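I gave up my phone at breakfast in September, and I want to argue that you should at least try it, even if you end up hating me for the suggestion.

I'm no monk! I scroll on the couch like everybody else. But breakfast used to be when I read the news, answered my sister, checked the bank, and looked up whatever Shanthi Begum had posted overnight (she's my old roommate and she never sleeps), all before I'd tasted a thing. I'd get up from the table already cranky, with 19 tabs open and toast crumbs in the charging port.

So now the phone stays in the hall until I'm done. The first week was awful. I read the back of the oatmeal box. I read it again. By the second week I was looking out the window, and I started having opinions about the neighbor's hedge, and then I was thinking about my mother's kitchen in a way I hadn't in years.

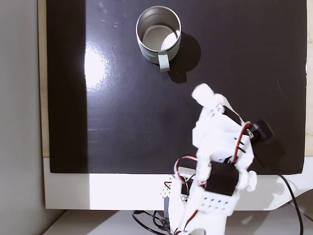 Last changed: September, 10:19 a.m.

My friend Delia Barrientos thinks this is a luxury. She has two kids and a shift that starts before it's light out, and her phone is how she finds out if the sitter is coming. Fair enough, and I don't have a good answer for her. I'd only say that most of us aren't waiting on a sitter. We're waiting on nothing much, and we check anyway.

What bugs me is how people talk about quiet time as if you need to buy something for it, an app or a candle or a weekend in the woods. You need a table and about as long as it takes to eat an egg. Some mornings I get ten minutes and some mornings I get four, and I still leave the house in a better mood than I used to. My sister has learned to call after eight.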